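Vistine opens Brisia site to collect kitchen training data for two-armed robots

Nov 4, 2022

Vistine has opened a data collection site in Brisia where operators guide robot arms through ordinary kitchen chores, recording each attempt so that a learning system can later be trained to do the same work without a person at the controls.

The site occupies the ground floor of a former print shop and has six workstations. Each one has a table, a pair of robot arms with two-fingered grippers, and a set of household goods that changes from week to week. The company said it plans to record 2,000 hours of usable material before the first phase of the project ends in June.

The project is called Hilora. Its goal is a single control program that can handle a wide range of tabletop jobs: putting groceries away, setting out bowls, standing up things that have tipped over, and clearing a surface before a meal. Vistine said it chose these jobs for a reason that has little to do with the size of the market. They are easy for a person to explain and hard for a machine to do twice in a row when the objects have moved a few inches.

"We had a system that was very good at one can in one spot," the company said in a written statement. "Move the can to the other side of the table, or lay it down, and the success rate fell off badly. The fix was more examples, and more kinds of examples."

An operator sits beside the workstation and moves a pair of hand-held controllers. The arms follow. While that is going on, the system stores the position of every joint, the opening of each gripper, and the video from several cameras, including small ones mounted at the wrists. One attempt at one task is called an episode. Most episodes run for less than a minute. Operators mark each one as a success or a failure when it ends, and the failures are kept.

That last point came out of an earlier trial. The team had been deleting failed episodes and found that the trained program had no idea what to do after a slip. If a can rolled away, the arm would close on empty air and carry on to the next step as though it were holding something. Episodes in which the operator loses an object and goes back for it are now tagged separately, and Vistine said they have been among the most useful in the collection. 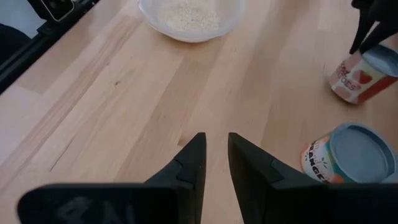
Canned goods are in nearly every task set at the Brisia site. A can is rigid, cheap and easy to replace, but it behaves in different ways depending on how it is placed. Upright, it can be gripped around the body from almost any side. On its side it may roll when touched, and the fingers have to come down over it at the correct angle. The metal lids also reflect the overhead lights, which can confuse a camera when an arm is close to the table.

Bowls bring other problems. See-through and partly see-through bowls are difficult for the vision software to outline, and a bowl with food in it has to be kept level. Dry grains are used in many of the episodes. They spill in a way that is easy to see on video, and they can be swept up and put back in a short time.

Each task comes with a written instruction of one sentence, such as "put both cans next to the bowl" or "stand the cans up." The sentence is stored with the episode. Operators are asked to follow the sentence and otherwise work as they would at home. Some use the left arm to steady an object while the right arm takes hold of it. Others prefer to do nearly everything with one arm. Vistine does not correct either habit unless it slows the work down. The company said early tests suggested that a program trained on one operator's style did poorly when an object was placed outside that person's usual reach.

The starting layout is changed after every episode. A screen at the workstation shows a rough sketch of where things should go, and the operator sets them out by hand. The sketch is deliberately vague. An earlier version used taped outlines on the table, but the trained program learned to look for the tape. The tape came off, and all of the episodes recorded with it were set aside.

Table surfaces and lighting are also varied, though less often. Vistine said it swaps a tabletop only when a task set is finished, as the cameras have to be checked again each time. Checking takes most of a morning and involves a printed target board and a good deal of patience.

The site employs 30 operators, who work in shifts. No background in robotics is required. New hires spend their first week on practice tasks, and none of that material goes into the collection. The company said the hardest thing for most people to learn is judging depth through the arms, which do not give any sense of touch. Some operators lean over to look from the side. Others watch the wrist camera view on the screen until they get used to the distance.

Breaks are scheduled every hour. Vistine said it had first planned longer stretches, but the recordings made toward the end of them were slower and had more dropped objects, and operators complained of sore shoulders. The shorter schedule has been in place since the second week.

A target of 200 accepted episodes has been set for each task before it is retired and a new one takes its place. Accepted does not have to mean successful. A reviewer watches the video from each episode at high speed and checks that the cameras were working, that the instruction matches what was done, and that nothing got in the way, such as a sleeve across a lens. Episodes that fail the review stay in storage but are not used for training.

Review has turned out to be slower than recording. The company said it is testing a small program that flags likely problems, including frozen video and arms that do not move for a long time. A person still makes the final decision. At present the backlog stands at several days of work, and two of the six workstations are paused for part of each afternoon so that their operators can help with review.

The arms are supplied by Swai, which also provides the control software used by the operators. Under the agreement between the two companies, Swai receives wear reports on the joints and grippers and does not receive the recordings themselves. Gripper fingers are the part replaced most often. They scuff against tabletops and lids, and the tips are checked at the start of every shift. A worn tip may still hold a can well enough but can miss something thin, such as a spoon handle or the edge of a plate.

Vistine has not said whether it will share any of the collection with outside researchers. The statement said a small sample set is under discussion -- mostly groceries and bowls, with operators' voices removed -- but that no date has been set. Sound is recorded at the workstations to help line up the video from different cameras and is not used in training.

The first programs trained on the Brisia material are now being run on one of the workstations after the evening shift leaves. Results so far are mixed. The arms can usually pick up a can that is standing and set it down where they are told. Cans lying on their sides are less reliable, above all when two of them are close together and the fingers have little room. Tasks that need both arms to act on the same object are the weakest, and Vistine said it will shift more of the recording time to those over the winter.

The company also plans to add soft packages, such as bags of flour and bread, to the task sets. These were left out of the opening schedule because the bags change shape from one episode to the next and wear out quickly.

Hiring for the site remains open. Applicants must be able to attend the full practice week in Brisia, and evening shifts are available.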